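Print
E-mail

Dekeck opens the gates of Grindeck to every player with its biggest free update so far

11 February 2021

Dekeck, the small studio behind the block-building survival game Grindeck, is very pleased to announce that its Deep Quarry update is now free to download for everyone who owns the game on PC. It brings 108 new blocks, a proper rail system, two new regions to explore and, after a great many friendly (and one or two less friendly) messages on the forum, the ability to name your donkeys.

Work on Deep Quarry began shortly after the last winter patch, and it grew a good deal along the way. The first plan was simply to make caves more interesting, as players had been telling the team that once you had dug past the iron layer there wasn't much reason to keep going. One thing led to another, as it does, and the caves now have underground rivers, glow moss, collapsed mine works and a rather bad-tempered creature called the Simões, which sleeps under gravel and does not like being dug up.

"We kept saying we'd stop adding things at the end of the week, and then somebody would come in with a lovely drawing of a mine cart and that was that," said Eftychia Vlachopoulos, lead designer at Dekeck. "I'm so fond of this update. My favourite part is still the rivers. You can put a raft on one and just drift along with a lantern until you've no idea where you are, and then you have to find your way home, which I never can."

Rails can be laid across any solid block and joined with switches, and a single line can carry up to 30 carts. Players who enjoy building machines will find that carts now trigger pressure plates and can be loaded and emptied by chute, so a mine at the bottom of the world can feed a storehouse at the top of it while you are off doing something else.
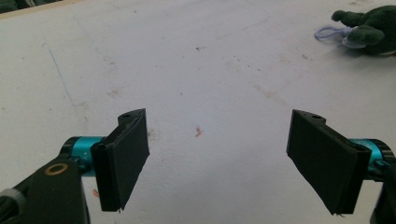
Command users have been looked after as well. The old console, which many server owners found fiddly, has been rewritten so that commands finish themselves as you type and warn you before they change a large area. A new undo command steps back through the last 100 changes, and it works on shared worlds as long as the person using it has builder rights. Anyone who has filled a friend's castle with sand by mistake will, we hope, be glad of it.

The two new regions, Animley and the Salt Steps, appear only in parts of a world that have not yet been explored. Existing worlds will load as normal, but Dekeck asks players to make a copy of their save folder first, particularly if they use mods. A list of mods known to work with Deep Quarry is pinned at the top of the forum and will be added to as the authors send in their news.

Thanks are due to all the players who joined the test version in December and sent in such patient and thorough reports, including the person who rode a cart in a circle for an entire evening to find out why the wheels stopped making a noise. The noise is back.

Deep Quarry downloads by itself the next time Grindeck is started. Players on a slow connection can choose to put it off from the settings menu and carry on with the older version, although the two versions cannot share a server.

Press copies, screenshots and interview requests: please write to the Dekeck press desk using the contact form on the studio's website.

Print
E-mail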